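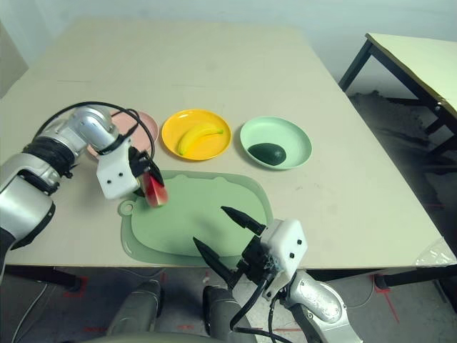
Fig. 1. Left gripper holding the watermelon wedge over the cutting board, right gripper open. Plates behind.

Week 2 – Gathering examples

OK, so last time I waved my hands and said "and then you train it on demonstrations." Today is about where those come from, and I'm afraid it's mostly patience (and toy fruit).

A few words I'll keep using. An episode is one go at the task, start to finish. An observation is what the cameras and joints report at a given moment. An action is what the arms were told to do next. Your learner sees pairs of those and nothing else! It has no idea that you meant to put the banana on a plate.

Our task in the lab is the Okevitz fruit set: pieces, colored plates, one board. I like it because it looks like nothing and then eats your whole afternoon.

Things I want you to do when you record:

Move the plates between episodes. If pink is always on the left, the policy may learn "left" and you won't find out until you swap them.

Use both arms. Last April my group handed in 80 episodes with one arm parked the whole time, and guess what the policy did with it.

Keep the slow, clumsy recoveries. Throw out the ones where you gave up halfway – but write down that you did.

Label in Numora right after each session, while you still remember what you were trying to do.

How many is enough? The project on the shared drive has 2000 episodes, but start with 5, train on them, look at how badly it goes, and then decide what to record next.

For next class: read the Halvorsen notes, the part on drift, and bring one episode you think is bad. We'll argue about it.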